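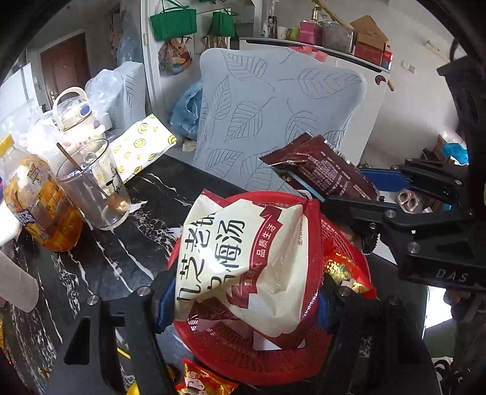
A reply to the last thread asked why the club keeps going with hand-held grippers when the arm has been bolted down since March. Fair question, so a few posts on where the Tarna project is up to.

The short version is that the arm learns from what we do by hand. Each of us takes a turn moving snack packets with the grippers, the recordings go in the shared folder, and the Onov group trains on them overnight.

We have 1466 usable recordings. The target before the holidays was 200 a fortnight and we've mostly kept to it. Another 94 got thrown out for bad timestamps – my fault, I left the clock sync off on one laptop.

Packets are harder than the blocks we did in first term. The wrapper creases when you pinch it, so the shape is different on every pick. Shiny ones are worse again under the ceiling light.

Current rule for the basket task: one packet per gripper, lift it clear of the rim, pause, then let go. People skip the pause. Please don't skip the pause.

Someone else asked about the blue pads. They're ribbed, and they go on the fingertips. Check them before you start. If one has moved, push it back and note it on the sheet.

Two-handed runs are still the weak spot. The left and right recordings drift apart when both grippers are near the basket. Marti has a fix in testing and I'll post the branch name once it's merged.

For the Wedeck entry we need the single-gripper task working first. Two-handed is a bonus round and I'd sooner leave it until the basics are reliable.

Labelling is behind. If you've got a spare hour, start from recording 1796 in the folder (the numbering has gaps, ignore them) and work backwards. Colour and centre of the packet only, no need to type out what's written on it.

Next session starts at 4 pm. Bring your own laptop charger, we're two short.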